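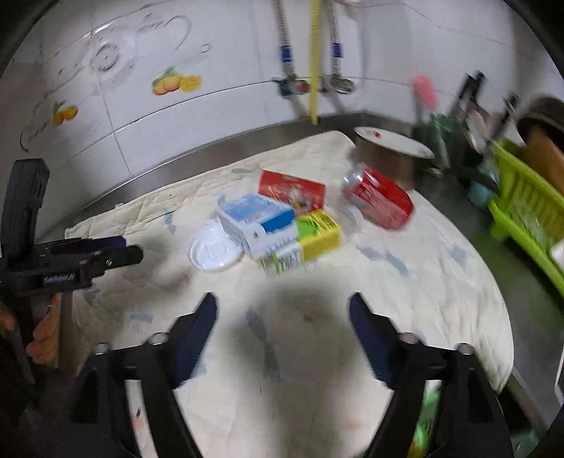

Review: the Skelen quilted counter mat

Published in September by the Naltville Household Testing Desk

We use cookies to remember your preferences. Accept | Manage settings

The Skelen is a cream quilted mat intended to lie permanently on a kitchen counter, under whatever the household puts down there. It was purchased at the full price of £41 and kept in daily use in our test kitchen for 32 days.

Appearance

The rounded end softens the look of a straight run of counter. Against dark grey-green and glossy white tiles the cream is pleasant, though it is a colour that shows every crumb. Purchasers with a pale worktop may prefer the grey version.

Use

The mat was assessed chiefly as a place for unpacking shopping. Small cardboard cartons may be set down at any angle, or half on top of one another, and the quilting holds them well enough. Tall, narrow items are less secure. A full bottle of oil leaned noticeably where its base met a line of stitching, and we would not leave one there unattended.

The padding reduces noise to a useful degree. It is not a heat mat, and the maker's leaflet says so plainly.

Size is the principal reservation. The Skelen covers most of the counter, and users who also require a bare surface for rolling pastry will find themselves folding it back several times a day. The smaller Miranda mat, reviewed previously, is easier to live with in this respect but slides more readily.

Care

The mat was machine washed at low temperature on four occasions. The edge binding remained flat. A turmeric stain faded and did not disappear. Drying took a full night indoors.

Verdict

Recommended for larger kitchens. Those with limited counter space should consider the Miranda.

Related reviews
Miranda small counter mat
Curkovel stacking food boxes
Curkovel bread bin, second edition
Tea towels compared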